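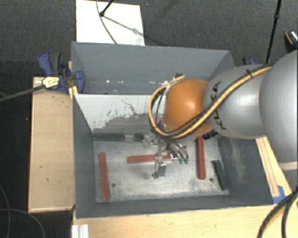
Ports, Pipelines and Patience: Small-State Diplomacy on an Inland Sea

Home Briefings Events Talks Library Contact

Speaker notes - 7 min read

Jul 29, 2023

Opening

Thank the host institute and the regional studies department. Note that the talk reflects the speaker's own reading of published material and does not represent the position of any government.

State the subject plainly. Over the past decade, two neighboring governments have competed for influence over one mid-sized harbor. The harbor is Tumus. The two governments both describe their interest as commercial. The purpose of the next half hour is to ask how far that description holds, and what the host country has gained from being courted by both.

Slide 2 - Why Tumus matters

Tumus has a deep approach channel and stays open through most winters. Before the rail link was repaired, those advantages counted for little. Cargo could be landed, but it could not be moved inland at a price that any shipper would accept. The repair of the line to Trokar changed the calculation. Trokar lies 316 kilometers from the coast and sits at the meeting point of the two older trade routes. A container that leaves the quay at Tumus can now reach it without being transferred to a truck.

Pause here for the map. Point out the border crossing north of Trokar, and the fact that the line passes within sight of it. Much of the later argument depends on this detail.

Slide 3 - The first agreement

The first agreement was signed in January, after two rounds of talks that had ended without a joint statement. It ran to 54 articles. Most of them deal with ordinary matters: berthing fees, customs hours, the licensing of pilots. Three deserve attention.

Article 9 gives the operating partner priority at the two longest berths. Article 22 allows the partner to station its own inspectors inside the customs zone. Article 41 provides for consultation "in the event of circumstances affecting the security of the port." The phrase was not defined, and both sides have resisted calls to define it.

Read Article 41 aloud in full. Allow the audience a moment with the handout.

Critics in the host parliament argued that the article amounted to a defense commitment. The foreign ministry replied that consultation was a courtesy between partners and carried no obligation. Both readings can be supported from the text. It is fair to suppose that the drafters intended this.

Slide 4 - The response from the other neighbor

The second neighbor did not protest in public. It recalled no ambassador and closed no crossing. It offered a loan instead, on terms that were more generous than the host country had seen from any lender, for work on the highway through Urkon.

Urkon is a mountain district with a small population and little trade of its own. Its importance is that the highway gives a second way inland that avoids Tumus altogether. If the road is completed to the planned standard, goods could enter from the south and reach Trokar without touching the port. The loan was therefore an answer to the port agreement, although neither document mentions the other.

Slide 5 - How the host government has managed

The usual account treats the host country as a passive party. The record does not support this. Three practices stand out, and each is taken in turn.

The first is delay. The port agreement took effect 200 days after signature, and the highway loan was approved in principle well before any money was drawn. In both cases the government used the interval to seek better terms from the other side.

The second is the division of ministries. The port falls under transport, the highway under public works, and the border under the interior. Foreign partners have complained that no single office can speak for the whole. It may be that the arrangement is inherited. It has nevertheless proved useful.

The third is the use of neutral advice. The Raudsepp Commission was asked to review both agreements and to publish its findings. Its report recommended that no foreign partner hold more than 70 percent of the operating rights at any facility for longer than one term. The recommendation has no legal force, but both neighbors have since cited it when objecting to the conduct of the other.

If time is short, omit the passage on ministries and go directly to the Commission.

Slide 6 - Limits of the approach

A policy of balance depends on the two neighbors wishing to compete. Should they reach an understanding between themselves, the host country would lose much of its bargaining power in a single season. There have been signs of such an understanding in the past, mostly over fisheries and river water, and it would be unwise to treat the present rivalry as permanent.

There is also the matter of debt. The highway loan is cheap, but it is not small, and repayment begins before the road is expected to carry much traffic. Local officials in Urkon have asked who will pay for winter upkeep. They have not yet received a written reply.

Slide 7 - Points for discussion

Invite comments on the following.

Whether Article 41 should be clarified before the first term ends, and which side would benefit from clarity.

Whether the Commission's ceiling should be written into law.

Whether the border crossing north of Trokar can be kept out of the wider dispute. The speaker's view is that it can, provided that inspection hours remain a matter for the two customs services.

Take questions in groups of three. Refer requests for the full text of the agreements to the library desk, where bound copies are available for reading on the premises.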